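Skaltus key safe for letting agents and landlords

The Skaltus is a wall-mounted key safe for people who sell or let houses. You fix it near the front door, put the keys inside and give the code to the agent. When the viewing is finished, you change the code from the office or from your phone.

We made it for the agents in Urnby first, where one small office often has keys for many flats and no one wants to drive across the town for each viewing.

**Price:** £248 including wall plate and screws
**Order number:** 853
**Guarantee:** 29 months

## What it holds

The safe takes up to six flat door keys, or four keys and one fob for the building entrance. A car key also goes in, but please measure before. The key of my own Honda fits only if I take off the leather strap. 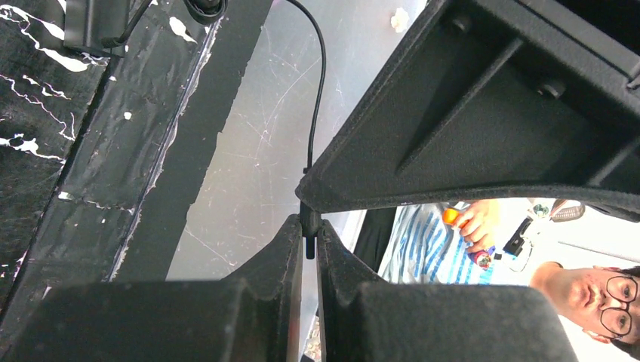 Agents usually ask first how the cover is fixed, and whether a tenant can take it off with a kitchen knife. It cannot be done this way. The cover is held from inside, and you reach the fixings only when the door is open with a valid code. We use two bolts, set apart from each other, one higher and one lower, much like the two round bolt heads on the black housing in the photo. If you tighten them, do the upper one first and then the lower one, by hand only.

## Codes

Each code has six digits. You can make three kinds:

- a single viewing code, which stops after one opening
- a day code, for an open house
- a standing code, for the owner or the cleaning company

The safe remembers the last 41 openings with hour and code. You can send this list to the landlord by e-mail – many landlords like to see that viewings are really taking place. The older entries are deleted by themselves, so please save the list before if you need it for a dispute about the deposit.

## Fixing to the wall

Brick and concrete are fine. For wood you need longer screws, which we send free if you write it in the order. Do not fix the safe to a drainpipe or a gate. In a shared building, ask the management company for permission in writing. 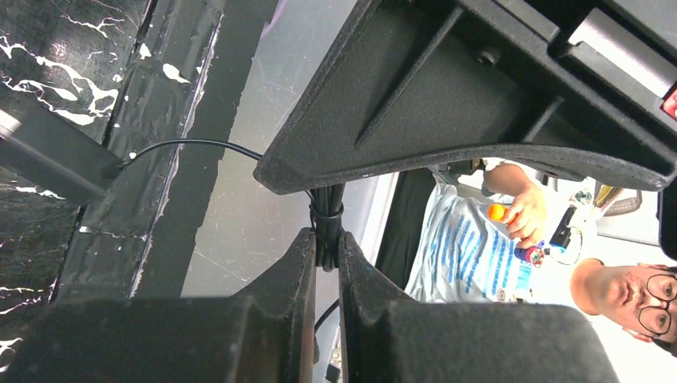 Dariusz Mazurek

The battery lasts one winter and usually much longer. We advise to change it each November, before the cold days. If it is empty, hold a fresh 9-volt battery to the two contacts under the keypad and type the code as normal.

## Delivery and returns

We send from the Hurura warehouse in two working days. You may return the safe if it was not yet fixed to a wall. For orders of more than five pieces please ask us for an offer.

Price checked May 11, 2026.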